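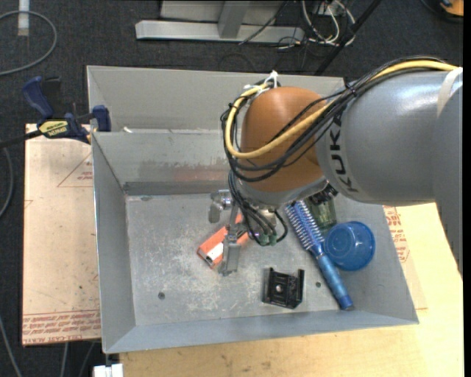
Loan Võ held that the arm is the easy line in a picking cell budget, and that a buyer who starts with it will run short on everything attached to it. The Prurnwood planning guide follows the same order, and places the arm fourth on its worksheet.

Budgeting for a bin-picking cell

A bin-picking cell is a workstation in which a robot arm takes mixed items out of a container. Its budget is normally divided into the arm and controller, the gripper, sensing, bins and mounting, cabling, safety equipment, and labor for setup.

Gripper

The gripper is chosen from the list of items to be handled. Boxes, brushes, cups and brackets differ in shape and surface, and a pair of fingers that suits one may slip on another. The Prurnwood worksheet asks for a test list of 300 items before any quote is requested. Spare fingers are entered as a separate line.

Bins and mounting

Sheet-metal bins cost little compared with the arm, but their floors become scratched in use. Clamps are acceptable during trials, when bin positions still change. Permanent fixtures are priced once the layout is settled.

Cabling

Cables that run along the outside of an arm need slack at the wrist and are treated as wear parts. The Burwood site entered $800 a year for replacement cables and ties. Its first plan had no such line.

Schedule

Burwood allowed seven weeks from delivery to first trials. Pimentel, a smaller site, planned by labor instead and set aside 1257 hours, including operator training and fixture changes.

See also: Furncombe cost method; End effector; Maintenance reserve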